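Notebook — two-arm bench, handling rules
October, started 9:40 a.m.

Rewriting the bench rules before Pickering moves its boxed parts over to us. The Limthorpe sheet is written for one arm and says nothing on what the second arm does while the first is busy. My draft of rule 1: one arm works the part, the other stays clear and empty, fingertips off the table.
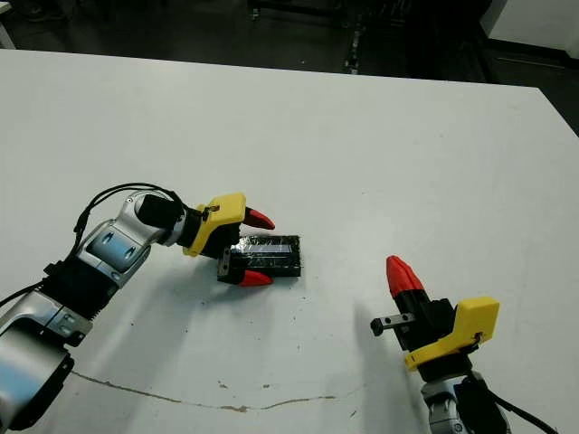
Photo: Nisgate bench log

Left arm on the black part, right arm holding nothing. I want this as the normal state on the bench. If both arms have to be near the part, the run sheet should say so ahead of time.

Rule 2 is about approach. Fingers open before they reach the part, and no closing until the operator has checked the gap on both sides. The old sheet allowed closing on the move. I took that out. 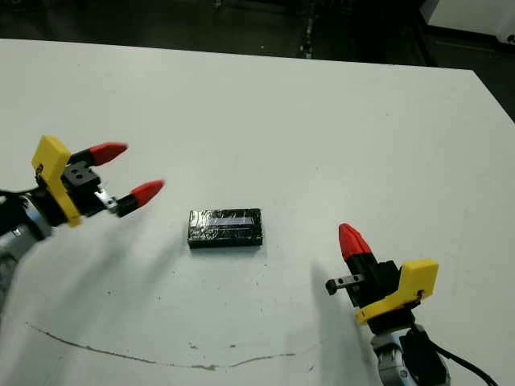

Table surface

The brownish line across the lower part of the white top needs a decision. Until then no part gets set down on it. Specks get wiped off before each session — add to the start checklist. Also add: look over the cables on both arms, and check the yellow brackets for play.

Rule 3, people. Seats stay back from the far edge of the table while the arms are powered. Desk work elsewhere in the room is fine. 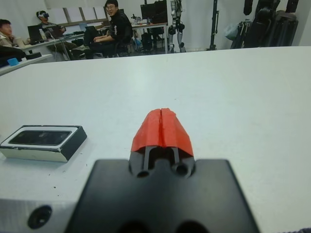

Anyone who needs to come up to the table calls it out first and waits for the operator to answer. Headset users get a tap on the shoulder from someone else, since they can't be counted on to see a hand signal.

Rule 4, two objects on the table. Leave a clear space between them, and name in the log which arm goes to which. Today: left gripper by the black device, right gripper at the white box.
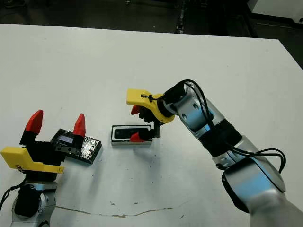 Nisgate Handling Group, Cikura project

Still open: speed limit near the table. Limthorpe has up to 116 mm/s, which seems fine for boxes. Ask Pickering if they have a lower figure for wrapped parts. Draft goes in the shared folder as sheet 723, old one stays until it's signed.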